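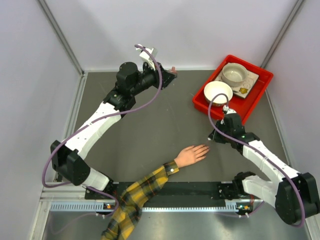 Noise in the Student Reading Room
Project report, Daichi Shibata

1. Background
In the Tevard building, first-year students share one reading room. Many of them told me that they cannot study there in the afternoon. I wanted to know which sounds disturb them most, and at what time.

2. Method
I asked 13 students to keep a sound diary for two weeks in April. Each time a noise stopped their reading, they wrote the hour and the kind of sound. I also sat in the room myself on four afternoons – always at the same table, near the door. 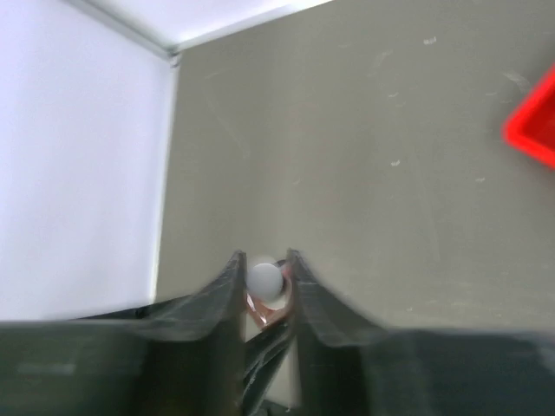 Two diaries were returned almost blank, so I did not use them. The other students wrote in different styles, and I had to put similar words together. For example, "talking" and "whispering" became one group.

3. Results
Voices were the most common problem, then the door. I expected phones to be high on the list, but only a few students wrote about them. Most notes were made between 2 and 4 p.m., when the classes on the Rakena side finish.

4. Limits
The group was small, and all the students were from the same course. I would like to repeat the diary in the Muvalia library, which has carpet and a slower door.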